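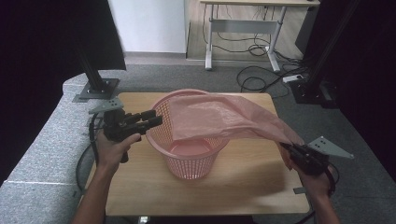 Ciltstead Household Words, version 9

What's in it

A table of what people in and near Ciltstead call the ordinary things in their houses. Each row is one answer from one person to one prompt, typed as they said it, swearing included. There are over 1000 rows. The prompts cover kitchens, laundries, sheds and the drawer where the batteries go.

I started it after a long argument at Ekness over whether a doona cover is the doona. The data does not settle this. It has made the argument better informed, and longer.

Files

answers.csv — the main table
prompts.csv — the 63 prompts, with the wording read to people
places.csv — where each person grew up, to the nearest town
sodinon.txt — settings for Sodinon, the spelling tidier. You can ignore this unless you plan to rebuild the table, in which case I'm sorry.

Columns in answers.csv

person_id: a number. It is not in order of anything.
prompt_id: matches prompts.csv.
answer_raw: what they said.
answer_tidy: the same after Sodinon has been at it. Sodinon holds firm views on hyphens and I have stopped fighting them.
age_band: in decades. One person gave theirs as "old enough", and it has been left blank.
sure: yes, no, or argued. "Argued" means someone else in the room answered as well.

How it was collected

At kitchen tables, mostly, over tea. Prompts were read aloud, and where the thing was handy we put it on the table and asked for its name. Baskets and bags get the longest answers. People who will happily say "esky" in half a second will look at a plastic basket and ask what you intend to put in it. 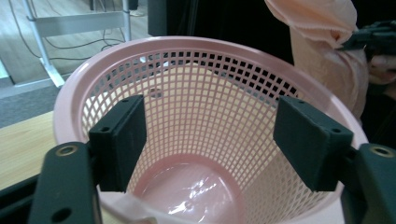
The shed prompts were done separately, in October, and you can tell. Answers are shorter and there are more brand names. If you compare rooms, keep the sheds out of it or at least mention them in a footnote.

Known problems

Prompt 21 is broken. It was meant to ask for the thing you dry dishes with and was read out as the thing you dry dishes on, for half the interviews. The rows are still in there. Filter them out or write a paper about them.

The Sjöberg household accounts for far too much of the kitchen section. They are a large family, they were all home, and they do not agree on a word for colander.

People who moved here as adults are thin on the ground in this version. Anything you conclude about "Ciltstead English" is really about people who never left, plus a few who left and came back cross.

Don't use the age bands to claim that a word is dying. "Port" for a school bag looks dead in this table, and I heard it twice at the bakery.

Changes since version 8

Merged "tea towel" and "teatowel". Un-merged "bench" and "counter", which should never have been touched. Fixed places.csv so that nobody grew up in the sea.

Use and credit

Free for any use, with credit to Eskil Viklund and the Ciltstead Household Words project. Corrections are welcome, particularly if they come with the prompt number. Opinions on doona covers should go in the comments column, where they will be kept with the others.

Last updated 10 Jun 2022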